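Chapter 8
Comparing Grippers on Soft Materials

After reading this chapter you should be able to set up a fair trial between two gripper designs, choose a test piece, and report grasp results in a form that others can repeat.

Chapter 7 dealt with rigid parts, for which a gripper can be rated by holding force and opening width. Cloth does not allow this. It folds under the finger, slides on the table and hides its own edges, and a gripper that lifts a steel block without trouble may fail to pick up a hem. Trials on cloth therefore need more runs and a stricter starting layout than trials on blocks. 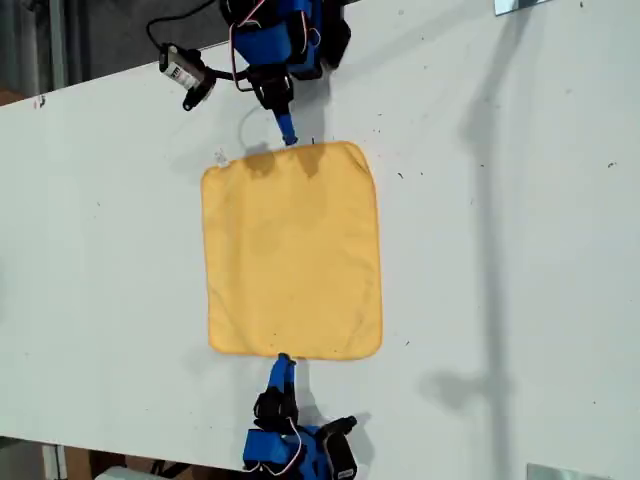 A gripper trial compares two or more finger designs on one task while everything else is held constant. In this chapter the task is a two-arm edge pick, and the measured result is whether both fingers keep hold of the cloth through a lift of 200 mm. The starting layout places one finger at the top edge of the yellow square and one at the bottom edge, roughly in line with each other, with the cloth close to flat. The stitched border is a useful feature of this test piece, as it gives the camera a line to follow against the white table. Shadows cast by the arms fall across the same area and must be treated as a source of error (Section 8.4).

The worked data come from the Zustdale trials, in which the Lutus narrow finger was compared with the Šimek padded finger. The full set holds 3,559 grasps, of which 1,618 were made with the padded finger. Because the two groups differ in size, success must be given as a rate and never as a raw count.

8.1 Choosing the test piece

The Murkarari method fixes three properties of the cloth before any run is made: side length, thickness and surface friction. Each is measured on the cloth as supplied, then again at the end of the trial.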